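4. Oiling the table top

The Huvia table top is delivered without any finish. You must oil it before the first use, and repeat the oiling every year, for example in September. Use only Gradero oil, article 321, or another oil made for furniture.

4.1 Before you start

Caution: Cloths with oil can catch fire by themselves. After the work, put them in a metal can filled with water and close the lid.

Caution: Keep children and pets out of the room until the surface is dry.

Note: The oil makes the wood a little darker. Please try it first on the underside of the table top.

You need: sanding paper, 2 cotton cloths, a flat brush, gloves, and the oil.

4.2 First coat

1. Put the table top on two supports, with the good side up. The supports must be stable.

2. Sand lightly, always in the direction of the grain. Do not use a machine on the edges.

3. Remove the dust with a dry cloth. Do not use water at this step.

4. Stir the oil slowly. Do not shake the can, as this brings air bubbles into the oil.

5. Apply a thin coat with the brush. Begin at one short side and go to the other without a pause.

6. Wait 15 minutes. Then wipe away all oil which the wood did not take. If you leave it, the surface will become sticky.

7. Let the table top dry overnight with a window open.

8. Look at the surface against the light. The grain of each top is different, and lines, waves or loops in it are natural and no reason for a complaint. 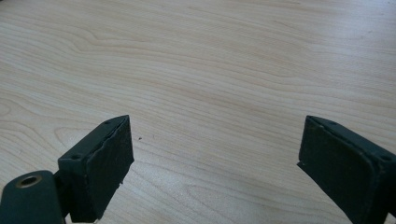 4.3 Second coat

1. Repeat steps 4 to 7. For this coat you need less oil than before.

2. Do not place hot or wet things on the table during the first week.

Note: If you see dull places after drying, oil only these places again.

For the legs of the Miranda model, see section 5.

Text of this section: Vitalii Zakharchenko, Cotaddale. Last change: July 9, 2023.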